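Hadport Peace Circle Newsletter
27/08/2018

Report from the dialogue weekend, and what we do next

The second dialogue weekend finished on Sunday evening later than planned, and the bus to the station had to wait for us. Several people asked for a written account of what was said, including those who could only come for one of the sessions. These are my notes, checked against those of Gaurav Lodhi, who chaired the afternoon discussions. Where our notes differed I have used his.

The question set for the weekend was a narrow one. When two communities have stopped speaking to each other over a local dispute, who should make the first contact, and what should they be allowed to promise? We picked it after the trouble in June over the shared burial ground at Podik, when three separate groups offered to help and each made an offer the others knew nothing about. The families on both sides ended up with three different dates for the same meeting. Two of them went ahead. Neither had the right people in the room.

Abhishek Chauhan opened with a talk on that case. He had been at both of the Podik meetings and was frank about his own part in them. He said he had told the families on the east side that the council would pay for the survey, when all he had was a friendly conversation with one council member. When the money did not come, it was taken as bad faith by the west side, who had never been part of the conversation at all. It took seven weeks to get everyone back to the point they had reached before he spoke. His advice was to write down what you are able to offer before you go in, show it to one other person, and offer nothing that is not on the paper.

There was some disagreement with this. A few members felt that a person who comes with a written list will sound like a lawyer, and that people who are grieving or angry want to be listened to first. Abhishek said that the list stays in your pocket. It is for you, and the families don't need to know it exists. That seemed to satisfy most people, although the point came up again at supper and was not fully settled.
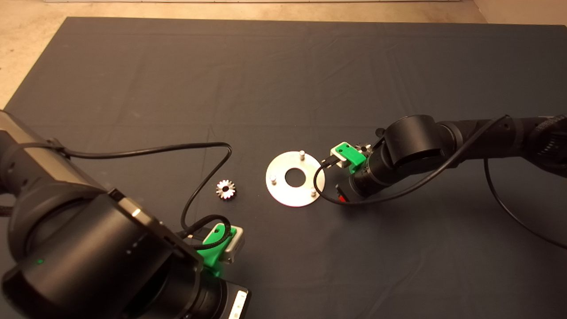
The second session dealt with the question of forgiveness, which is always harder to keep on topic. We began with a reading and ten minutes of silence. After that the chair asked each person to say whether they thought forgiveness has to come before an agreement or can follow it. The room was divided. The older members, speaking generally, thought that an agreement signed without any change of heart will not last through the first bad winter. The younger ones said they had seen the opposite, where people signed something practical about a road or a well, kept to it for a year, and found that they disliked each other less.

I will put down my own view here as it was asked for. I used to be firmly with the first group. After the work at Kaushik I am less sure. The agreement there covered the use of one footpath during the school term and nothing else. It did not mention the past. People who had not greeted each other for years began to do so on the path, because their children were walking it together. I don't want to claim too much for it. There are still two households who will not sit in the same room, and the agreement comes up for renewal soon. But it has held, and it was made by people who had forgiven nothing when they made it.

Gaurav asked us to be careful with the word "enemy." He thinks we use it too easily in our own talks, mostly in phrases like "love your enemy," and that the people we are working with hear themselves being described. A woman at Kaushik told him that she had never thought of her neighbors as enemies until a visitor from our circle used the word in a prayer. We agreed to take it out of the introductory leaflet. Members may of course pray as they wish, but please think about who is listening.

We then spent an hour on practice conversations in pairs. One person takes the part of a family member who does not want to meet, and the other has to get as far as leaving a phone number. The rule this time was that the visitor could not use the word "peace." Most people found it very difficult. By the end of the hour we had a short list of openings that had worked, at least among ourselves. The one that did best was simply to ask how long the family had lived in the house. The ones that did worst all began with some form of "I understand how you feel."

Please keep practicing these at home or in your local groups. The sheets are with Gaurav. If you took one away by mistake with the facilitator's notes on the back, please return it, as we are short of those.
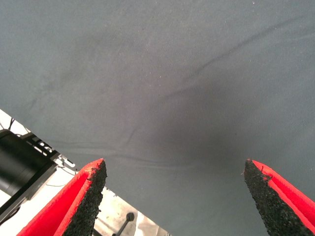 Money. The weekend cost less than we had budgeted, mainly due to the hall being offered to us at the lower rate. After food, printing and the bus, $400 is left over. The meeting agreed to hold this for travel to Kaushik when the footpath agreement is renewed. The general fund stands at $1,384, and that includes the gift from the Plusudine congregation, who asked that it be spent on work with young people. We have not spent any of it yet. Proposals should be no longer than one page and should say who will be responsible.

The leaflet. We are down to the last box of the old version. The new one will be the same size but with the first paragraph rewritten as explained above, and with the section on how to contact us moved to the front. We are ordering 600 copies. Please send corrections before it goes to the printer, particularly if your phone number is on it. Last time two numbers were wrong and one of them belonged to a bakery, which took our calls very patiently for a month.

Visits. Abhishek has been asked back to Podik by both sides, separately, and has told each of them about the other's request. He will go with one other person from the circle, preferably someone who had no part in the earlier meetings. The visit is to listen only. There is no plan to raise the question of the survey unless the families do. If you have friends or relatives there, please don't discuss the visit with them in advance. Part of what went wrong in June was that the news traveled faster than the visitors, and by the time Abhishek sat down at the first house the family had already heard a version of what he was going to say.

The evening vigil. Attendance has dropped off over the summer, as it does every year. A suggestion was made to move it to once a month. Those who come regularly were against this, and said that a small number standing quietly in the same place each week is the whole purpose of the thing. It will stay weekly. We could use help with setting out the lamps and putting them away again. The person who has been doing both has a bad shoulder and should not be lifting the crate.

Several members wanted a statement on the news from abroad. We talked about it for a long time on the last afternoon. There were strong feelings, and two drafts were read out. In the end we did not adopt either of them. The first named one government and the second named none, and neither group was willing to sign the other's text. It was pointed out, fairly I think, that we had spent the whole weekend discussing how to bring people together over hard words and then could not agree on a paragraph. Both drafts will be kept, and anyone who wants to read them can ask me for copies. The writers have agreed to meet and try for a single text. If they manage it, the new version will come to the next general meeting and be read aloud before any vote.

I would ask everyone to leave the matter with them until then. Some of the messages sent since the weekend have been sharper than they needed to be. People who write a thing late at night might wait until morning to send it. I include myself in this.

Reading group. The group has finished its book on village councils and will begin a new one at the next meeting. The choice is between a collection of letters written from prison and a history of a dock strike. Those who plan to attend should tell Gaurav which they prefer. Members who have not been before are welcome and do not need to have read anything.

Rides. The next general meeting will be held in Hadport again, in the upper room, and the stairs are steep. If you cannot manage them, let me know and we will use the ground floor. Those coming from Podik and Kaushik who need a ride should call before the end of the week prior. There are two cars going from Kaushik at present, both with space.

Last, the items left behind at the weekend: a green scarf, one child's sandal, a pair of reading glasses in a brown case, and a large cooking pot with no lid. They are in the cupboard by the kitchen door. The pot will be used for the soup supper if it has not been claimed by then.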